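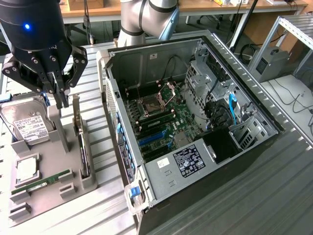 Stonditz, the computer repair and refurbishing company, said today that it will bring robotic assembly cells into regular use at its Mimville workshop, beginning with the desktop line. The cells will handle the fitting of processors, memory and hard drives, the part of the job that technicians at the site have long described as the hardest on their hands. Each tower is placed on its side on the bench with the side panel off and the processor socket open, and the parts it will receive wait in a gray tray next to it: the hard drive standing in its pocket, the processor in a holder of its own, the memory module across the lower edge. A technician prepares the tray and signs for the parts before the cell is started.

MIMVILLE, Mon 4 March. The program, known within the company as Cestirar, follows a trial period that opened in October. Stonditz will operate 3 cells in the first phase. The workshop refurbishes 300 desktop computers a week for schools, county offices and small businesses, and the company expects to raise that figure to 510 once all of the cells are running on both shifts.

No positions at Mimville will be eliminated as a result of the program. Technicians now assigned to parts fitting will move into fault diagnosis, cell setup and final inspection, and their pay grades will be kept or raised. The company has put these terms in writing and shared them with every employee at the site.

"The people on our benches know these machines better than anyone, and for years we have asked them to spend most of the day pressing parts into slots," said Niall Skinner, director of operations at Stonditz. "We would like them to spend that time finding out why a computer failed and deciding whether it is fit to go back to a customer. That is skilled work, and we have never had enough hours for it."

Desktop refurbishing presents difficulties that do not arise in the assembly of new products. The computers come from many owners and were built in different years. Boards differ in layout, cables have been moved by earlier repairs, and the space around a processor socket is often tight. During the trial, technicians wrote the preparation steps for each model, including where cables must be tied back before a gripper may enter the case. 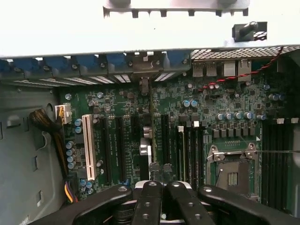

A gripper above the motherboard of an open desktop tower. The processor socket is open and empty.

Those written steps have become the working instructions for the cells. Any technician may propose a change, and changes are reviewed at the start of the shift by the cell lead and a member of the inspection team. Stonditz said that this practice will continue after the first phase and that the final decision on whether a model is suitable for a cell will rest with the technicians.

Training began last month. Each employee who moves to cell setup completes a paid course held during working hours, covering safe entry to the work area, stopping and restarting a cell, tray preparation and the handling of bare processors. Employees who prefer to remain in manual repair may do so. Laptops, servers and computers with damaged cases will continue to be worked on entirely by hand.

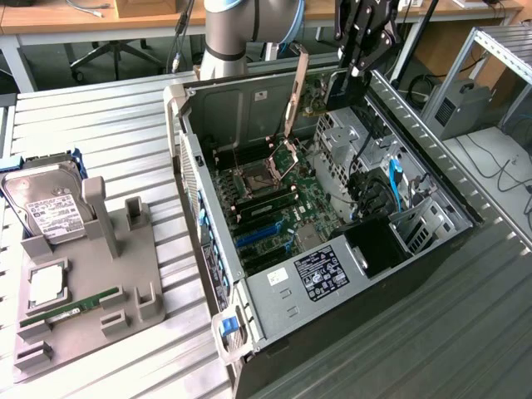

An open tower on the bench beside the parts tray, with a gripper over the drive cage area.

The company has also changed the way shifts are planned. Under the earlier arrangement, a technician stayed at one bench for a full shift. Under the new one, employees rotate between setup, diagnosis and inspection, with a break at each change of station. Supervisors will record reports of wrist and shoulder strain before and after the change and will make the results available to staff.

"I expect that some parts of this will need to be corrected as we go," said Skinner. "The trays have already been redrawn once at the request of the technicians who load them, and I would be surprised if that were the last time."

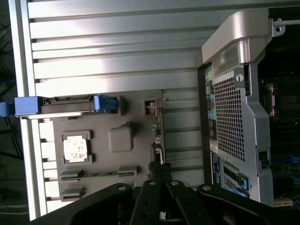
Responsibility for quality remains with the inspection team. Every computer that leaves a cell is checked by a technician, started, and tested before the side panel is closed. A unit that does not pass is returned to a manual bench, and the cause is entered in the model's instructions so that the next shift has it in hand.

Stonditz will review the first phase with employees before deciding on its second workshop, in Cairns. No date has been set for that site.

About Stonditz

Stonditz repairs and refurbishes desktop computers, laptops and servers for public and private customers. The company operates workshops in Mimville and Cairns.

Media inquiries may be directed to the Stonditz communications office in Mimville.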